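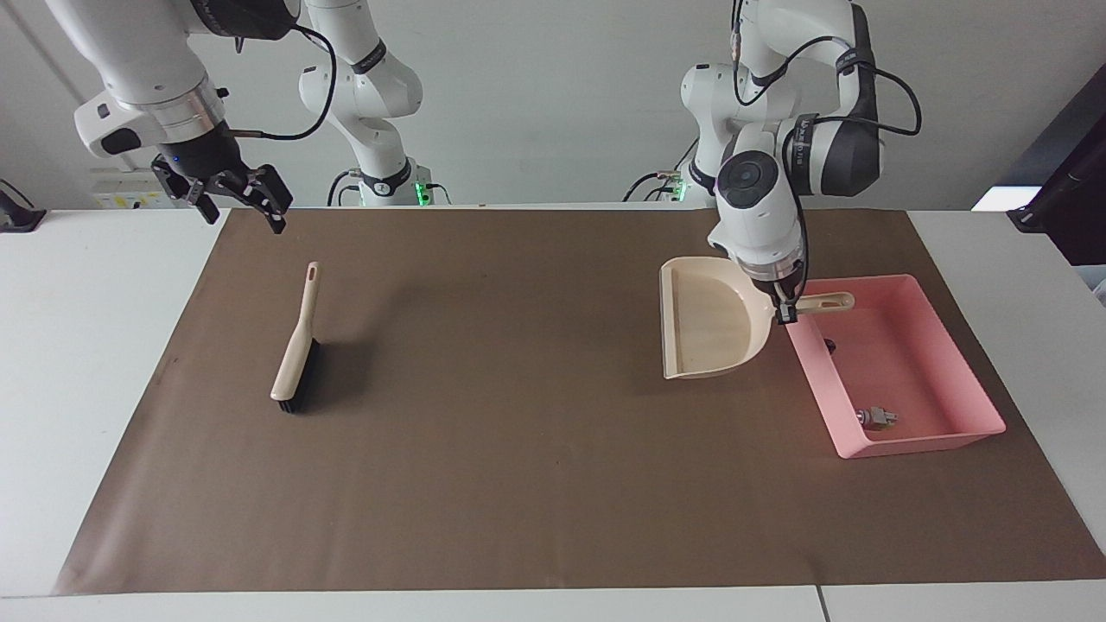

Brush and pan task, left arm with the dustpan next to the pink tray.

Re: [demo-collect] How many examples before first training?
Posted 2019-02-20 by Elley
Filed under: Mailing list archive / Manipulation / Data gathering

Hello all,

Thank you for the answers. I put my reply under the part I am answering.

> We have 40 episodes of the sweeping task and the
> policy still waits with the pan in the air. Do you
> start training so early, or collect more first?
> And do you keep the episodes where the operator
> corrects the grasp?

In our lab we trained first at 40 also, and it was too few. The arm learned to hold the dustpan but it did not learn when to begin. Now we have 271 episodes and the behaviour is much better, although I can not say which part comes from the number and which part from cleaner operating.

About corrections: yes, please keep them. We removed them in the beginning and I regret it. If the brush is grasped badly and the operator opens the gripper and tries again, this is a useful example. We only throw away an episode when the operator stops and thinks for a long time, as the policy will copy the stopping.

Some small things which helped us:

- Put the brush at a new angle for each episode. Our first operators always placed it the same way.
- We cover the table with brown paper. On the bare white table the cream colour of the pan was difficult for our cameras.
- Change operator after 3 sets. Tired hands make slow examples.

One question from my side. Does anybody write the episode labels during collecting, or only after? We use the Dimano format and I find it heavy for two arms.

Kind regards,
Elley

Recent in this list
Gripper fingers slipping on thin handles
Dimano export: empty label field
Gasser workshop, call for short talks
Bindard controller and dropped samples (3 replies)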